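Rathjen Low-Pile Carpet Tile, Speckled Range

Sold by the box. 21 tiles to a box. Price per box $107. In stock.

We carry three lines of carpet tile and this is the one people ask about most, usually after reading the maker's leaflet. The leaflet says "stain-proof for life." We don't print that on our own page. No carpet is stain-proof. Coffee with milk in it, left overnight, will mark this tile, and so will most red drinks.

What you get for the money is a dense, short pile on a stiff backing, in mixed flecks of light and dark. The flecks do more work than any coating. Crumbs, grit and small spots don't stand out against them the way they do on a plain gray or plain navy floor. Whether you call that a clean floor is up to you.

The leaflet also says the tile "quiets any room." It takes the edge off chair legs and hard shoes. It won't do much about voices, and it won't stop your downstairs neighbor's television from coming up through the boards. If noise is why you're shopping, spend the money on a thick underlay first and see what's left in the budget.

Color: the sample card is small, and speckle looks different over a large area. From standing height the flecks blend and the floor reads as one middle tone. Up close it looks busy. Order two loose tiles before you order boxes, and look at them at night under your own lamps.
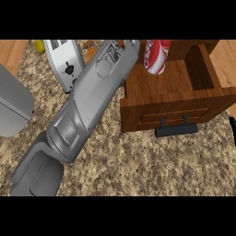 Vanell, who left a review after one winter with the tile, thinks we undersell it. The floor has held up under a rolling desk chair, the review says, and the only tile that needed changing was the one by the back door, where road salt got ground in. The complaint was with the edges: "They fray if you cut them with a dull blade, and the leaflet never mentions it."

Fair point on the blade. Use a new one, cut from the back, and change it when it starts to drag. Put cut edges against the wall under the baseboard or a trim strip. A cut edge in a doorway will fray no matter how careful you were.

Laying: the arrows on the back all point the same way, or you turn every other tile a quarter turn. Both work. The quarter turn hides small differences between boxes but shows the seams more. Rathjen says no glue is needed. In a small room with furniture on most of the floor, we'd go along with that. In a hallway we would not, and we sell Kunard tape for the job.

Heated floors: the maker says yes. We asked for test results in December and have had a brochure back. Until we see numbers, we aren't recommending it.

Returns: full boxes only, unopened, with the receipt. Loose tiles are not returnable. Orders over $300 ship free.

Also in this section: Mavudano loop pile, Kunard seam tape, trim strips, blades.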